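Shokri Home Router
Set-up Guide, Section 4: Time Limits and Profiles for the Family

Before you start

Please finish Section 3 first. The router must be connected to the internet, and the status light must be steady green. You need the administrator password, which you chose in Section 3, and a phone or a computer with the Junden app installed. The app on a computer has the same menus, but the Profiles button is on the left side and not at the bottom.

A profile is a group of devices that belong to one person. When you set a rule for the profile, the rule is valid for all devices inside it. The router can keep 16 profiles and up to 40 devices in total.

4.1 Creating a profile

1. Open the Junden app and log in as administrator. The guest login does not show the Profiles menu.
2. Tap Profiles, then Add New.
3. Write a name. It can have letters, numbers and spaces.
4. Choose an age group: Small Child, School Child, Teenager or Adult. The age group only fills in the first settings for you. You can change every one of them later.
5. Tap Save.

Note: The Adult group has no time limit and no filter when it is created.

4.2 Adding devices to the profile

1. Open the profile and tap Devices.
2. Make sure that the device you want to add is switched on and connected to your home Wi-Fi.
3. Select the device from the list. If you see only a code of letters and numbers, compare it with the Wi-Fi address in the settings of the device.
4. Tap Add. The device disappears from the general list.

Many new phones and tablets use a private Wi-Fi address, and this address can change. The router then believes it sees a new device, and the rules of the profile are not applied. Please switch off the private address on the child's device, for your home network only, before you do step 3.

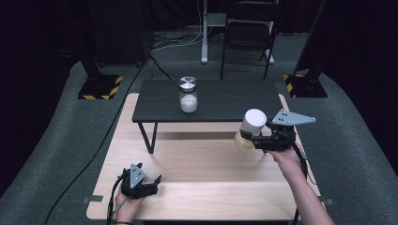 One device can be in one profile only. If two children share a tablet, we recommend to make a separate profile for the tablet and to give it the stricter rules of the two.

4.3 Setting the bedtime

1. Open the profile and tap Time.
2. Switch on Bedtime.
3. Set the start and the end, for example 8:30 p.m. and 6:45 a.m.
4. If you want other hours for the weekend, tap Weekend and repeat step 3.
5. Tap Save and wait until the message "Rules sent" is shown.

Caution: Bedtime stops the internet for every device in the profile. Do not put a baby monitor, a door alarm or a medical device in a profile with bedtime. Leave such devices in the general list.

Caution: The rules work only on your home Wi-Fi. A phone with mobile data can still go online by the mobile network.

4.4 Blocking and allowing websites

1. Open the profile and tap Filter.
2. Choose the categories you want to block.
3. To block one single site, tap Blocked Sites and write the address without "www".
4. To open a site which is blocked by mistake, write it in Allowed Sites. This list is stronger than the categories.

Both lists together can hold 700 addresses. When they are full, the app shows message 182, and you must delete old addresses before you can add new ones.

Note: A page that is already open on the device can stay readable after you block it. Close the browser completely and open it again to check the new rule.

4.5 If a rule does not work

Check first that the device is inside the correct profile. Then check the time zone of the router in System, Clock. After a reset the clock goes back to the factory time zone, and bedtime will start at the wrong hour. If both are correct, restart the router and wait until the light is steady green again.

For activity reports by e-mail, continue with Section 5.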